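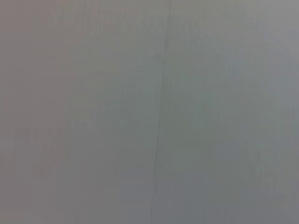

Smooth grey, with a thin dark line running from top to bottom.

About Vanags Bindery

Vanags is a bookbinding and book repair company in Dorkdale. We bind theses, minute books, registers, parish magazines and short runs of new books, and we repair old ones. Most of our customers live or work within an hour's drive, but we also take work by post.

The company was started by Dzintra Pärn and Panagiotis Makris, who had worked together at a printing firm in Plosden. When the firm closed its binding room they bought two presses, a board cutter and a sewing frame from the sale and rented the ground floor of a former seed merchant's on Tanner Street. The name Vanags was already over the door, left from the seed business. Repainting the sign would have cost more than the first month's rent, so it stayed. We later took on the upper floor as well.

What we do

Thesis and dissertation binding makes up the busiest part of our year. May is the heaviest month, and orders placed then can take a week longer than usual. We bind in buckram or in a lighter cloth, with lettering in gold, silver or black. Please check your own department's rules on colour and spine lettering before you order. We keep notes on the common ones, but the rules change and we cannot refund a volume that was bound as requested.

Repairs are quoted one at a time. A loose hinge on a family Bible and a cookery book that has come apart down the middle need different amounts of work, and we can't give a fair price over the telephone. Bring the book in, or send us photographs of the spine, both covers and any damaged pages. Quotes are free and we will hold the price for two months.

Short-run binding is for people publishing a local history, a set of poems, a club record or something of the kind. Our limit is 300 copies of a single title. Above that, a larger bindery will do the job more cheaply and we can suggest where to ask. We do not print. You can bring us sheets from any printer, but talk to us first about paper grain, because sheets printed the wrong way round will not open well and there is little we can do once they arrive.

We also make boxes, slipcases and portfolios to measure. These are often ordered to go with a repair, though they can be made for any book.

The Protov notebooks

Protov is our own range of notebooks and ledgers. It began as a way of using up cloth and board left over from larger jobs. Darius Juška made the first batch for the shop counter, and it sold well enough for us to carry on. The notebooks are sewn in sections and open flat. They come in three sizes, plain or ruled. The ledger has 440 pages and is the same pattern we supply to several farms and one harbour office.

As the cloth depends on what we have in stock, colours vary from batch to batch. If you need a matching set, order it all together.

Work for archives and libraries

Merike Liepiņa runs this side of the company. She trained as a paper conservator and spent nine years in a county record office before joining us. Her work covers parish registers, maps, school log books and loose papers that need cleaning, flattening and rehousing. The largest job we have taken on so far was the Plosden Harbour collection, which came to 4,000 items, mostly cargo lists and letters. It arrived in tea chests and went back in labelled boxes, with a typed list.

For this kind of work we write a short report before we start and another when we finish. Nothing is trimmed, washed or resewn without the owner's agreement in writing. Where an old repair is holding, we generally leave it in place. Institutions can ask for a copy of our handling and storage policy, which covers insurance, fire protection and who has keys to the strongroom.

Classes

We run bookbinding classes on the upper floor from autumn to early summer. Eglė Jaunzems teaches them. She came to us as a student on one of the first courses, then worked at the bench for four years before taking over the teaching.

The beginners' course lasts eight weeks. Students make a pamphlet, a case-bound notebook and a box, and may take everything home. Tools and materials are included. You will need an apron and a pencil. The follow-on course covers rounding and backing, sewn headbands and quarter leather, and is open to anyone who has done the first course or can show us similar work.

Classes start at 6.30 in the evening and finish at nine. The door is locked at seven, so if you are going to be late please ring. The teaching room is up one flight of stairs and there is no lift. Eglė can run a short course on the ground floor for anyone who can't manage the stairs, and has done so twice.

Schools sometimes ask us to visit. We can do a half day with one class, making simple sewn books. The school provides the tables and another adult.

Materials

Our board and most of our cloth come from mills we have used since we opened. Leather is vegetable-tanned goat or calf. We use wheat paste and animal glue for repairs, so that the work can be undone by someone else in future, and a modern white adhesive for new case bindings. If you would rather we did not use animal products, tell us when you order. It is possible for nearly all new work and for many repairs.

Offcuts go into the Protov notebooks or into a box by the door, and local playgroups are welcome to help themselves from it. Paper shavings are collected for bedding by a smallholding on the Plosden road.

Who works here

Dzintra Pärn looks after new binding, finishing and lettering. Panagiotis Makris does most of the general repairs and keeps the machinery going. He also does the accounts, so questions about invoices should go to him. Merike Liepiņa is responsible for conservation. Darius Juška cuts board, makes boxes and runs the shop. Eglė Jaunzems teaches and spends the rest of her week on thesis work. We take one trainee at a time, usually for two years. The present place is filled, and the next will be advertised in our window and on the news page.

Visiting and ordering

The shop is at the front of the building and opens at ten. We shut between one and two for lunch. There is parking for one car in the yard, or you can use the market car park, five minutes away on foot. Bus number 24 from Plosden stops at the top of Tanner Street.

If you are bringing something large or fragile, please arrange a time beforehand so that a bench can be cleared. Wrap books in clean paper or a pillowcase. Do not tape loose pages together or put rubber bands round the covers.

For postal work, write to us before sending anything. We will reply with a job number, which should go inside the parcel as well as on the label. Return postage is charged at cost and all parcels are sent signed for. Payment is due when the work is finished, apart from short runs, where we ask for half in advance to cover materials.

Finished work is kept for six months. After that we write to the address on the job sheet, so let us know if you move.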